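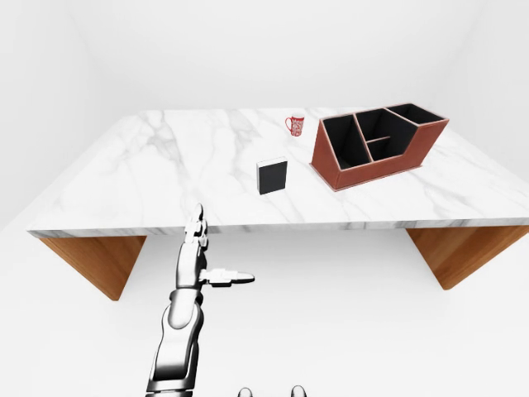
STRAND, 30 Jan 2023 -- Gornen, a shared workshop with 116 members, today released the first simulated tabletop setup for Jisamine, its home-built humanoid robot project.

The setup places a mug, a black box and a desk organizer on a marble-topped table within reach of a jointed silver hand. Builders will use it to test grasping code before running it on hardware.

"Members can try an idea at home and bring it to the bench later," said Xiaoyan Lü, project lead.

The files are free to members -- others may apply through Alvar Lunde at the workshop office.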